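How to read a race card before you place anything

Quick one, written between races at Masolton so excuse typos. Card costs next to nothing at the gate, most people look at the names and the silks and thats it. Waste.

Start with the form figures. Little row of numbers left of the horse's name. Read right to left, last run is the one on the right. 1 is a win, 0 means tenth or worse. F fell, P pulled up, U unseated. A dash splits the seasons.

Then distance and ground. Look for C, D or CD next to the name. Course winner, distance winner, both. CD at a tight track like Masolton is worth a lot.
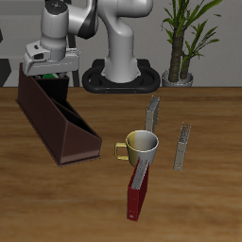 Lestudero wrote in after the last version: you skipped weight, and weight is the whole point of a handicap. My first season I backed top weights in heavy mud and lost 200 before March.

Fair. So, weight. Shown as stones and pounds, 11-10 means 11 stone 10. Top weight is the one the handicapper rates best. On soft ground over a long trip, knock a mark off anything carrying a lot. On quick ground dont worry so much. Check for a claim too, young jockey's number in brackets, comes straight off the weight.

Headgear next. b blinkers, v visor, t tongue tie, p cheekpieces. A small 1 after the letter = first time wearing it. Can wake a lazy one up. Can do nothing.
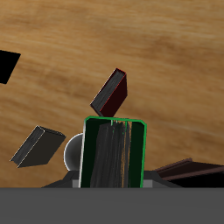 Once you have all that, cross out. Pencil, not pen. Anything that has never gone the distance and finished weak last time, gone. Anything with two falls in its last three, gone over jumps. Should leave you three or four to look at properly in the paddock.

Bach, in the second at Pultley, was one I nearly crossed out. Form read 0P4, ugly, but the 4 was on the right ground and he'd dropped 10 pounds since. Read the whole line before you use the pencil.

Next page: paddock notes, and what to do with non-runners.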